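Search this forum Go Advanced
Print this thread E-mail to a friend

Joint between two dark table panels – fill or leave?

v_lengyel
Two matte gray panels, butted on a steel subframe. The joint collects dust and reads as a light line against the dark surface. Panels are 16 mm thick. I am considering a tinted filler. Any objections?

holvera50
One. Rigid filler cracks once the panels move. Leave it open and vacuum it.

Thorarinn L.
Disagree with leaving it open. Liquid gets to the core edge and the panel swells. Seal both edges first, then use a flexible filler. I did mine in January with Belkadi edge sealer, 15 minutes between coats.

holvera50
Sealing the edges, fine. Filling, no. You will be digging it out later.
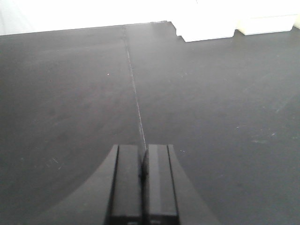
v_lengyel
Flatness checks out with a straightedge across both panels, so I am not re-leveling. What bothers me is the line itself. It runs from the far edge down the middle and is brighter in the lower half than near the top, with small breaks in it. The same dark gray on both sides makes it stand out more.

aileen_m
Uneven brightness could be dust or a chipped arris. Brush it out and look again before buying anything. If it is chipped, a 200 grit pass on the edges, then sealer.

Thorarinn L.
Agree on brushing first. Still filling it afterward.

v_lengyel
Brush first, then sealer. Filler undecided.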